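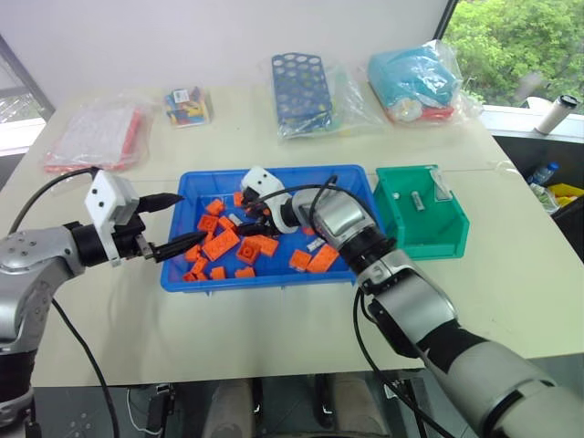 Marlene Caldeira pregunta si el filtro Gemo 271 vale para un acuario de discos, y si hace ruido por la noche. Vale, sí. Y ruido poco, siempre que la tapa cierre bien (ojo con la junta, ver más abajo).

## Filtro exterior Gemo 271

Filtro de botella para acuario de agua dulce. Caudal nominal 1000 litros/hora, en vacío. Con las cargas puestas baja, como en todos. Tres cestas, cabezal con asa, llaves de corte en las dos tomas. El modelo anterior, el Xavier, ya no lo servimos; quedan recambios sueltos, preguntar.

**Qué viene en la caja**

- cuerpo y cabezal
- 3 cestas con esponja gruesa, esponja fina y canutillo cerámico
- manguera gris, dos tramos
- toma de aspiración con rejilla y flauta de salida
- ventosas (8)
- junta de repuesto

El carbón no va incluido. Tampoco lo recomendamos de continuo, solo después de medicar.

**Montaje, rápido**

Enjuagar las cargas con agua del grifo, solo la primera vez. Después siempre con agua del acuario, si no se carga uno las bacterias. Esponja gruesa abajo, canutillo en medio, fina arriba. Mojar la junta, nada de vaselina. Cerrar las cuatro pestañas en cruz. El filtro va por debajo del nivel del agua, en el mueble; encima de la mesa al lado del acuario no ceba.

Llenar antes de enchufar!! Cada semana nos llega un cabezal quemado por arrancar en seco y eso no entra en garantia.
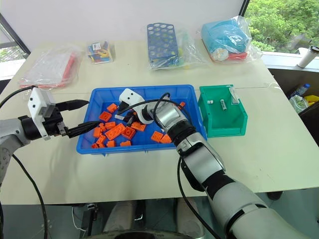

Si a los pocos minutos sigue soltando burbujas, inclinar el cuerpo a un lado y al otro con la bomba en marcha. Suele ser aire atrapado en la cesta de arriba. Si no para, revisar la abrazadera de la aspiración.

**Discos, escalares, gambas**

Para discos, flauta de salida pegada a la pared de cristal, corriente suave. Para escalares igual. Para gambas hace falta prefiltro de esponja en la toma, la rejilla de serie deja pasar las crías. Prefiltro aparte, marca Nerach, lo tenemos en fino y en grueso.

Ciclado: montar el filtro y esperar. Un mes es lo normal, con test de nitritos a cero antes de meter ningun pez. Quien tenga ya otro acuario en marcha, que pase media esponja usada al nuevo y gana tiempo.

**Limpieza**

Esponja fina, cada tres o cuatro semanas. Gruesa, cuando baje el caudal. Canutillo, casi nunca. Rotor y su eje, dos veces al año, con cepillo estrecho (el de biberones sirve).

**Recambios**

Junta, rotor, eje cerámico, cestas y llaves en stock. El kit de mangueras Winden también encaja, mismo diámetro. Manguera verde agotada, entra en mayo.

Dudas técnicas: Ademir Marinho, por las mañanas. Pedidos y devolciones: Sanne Bosman. Indicar siempre el número de serie, está debajo del cabezal.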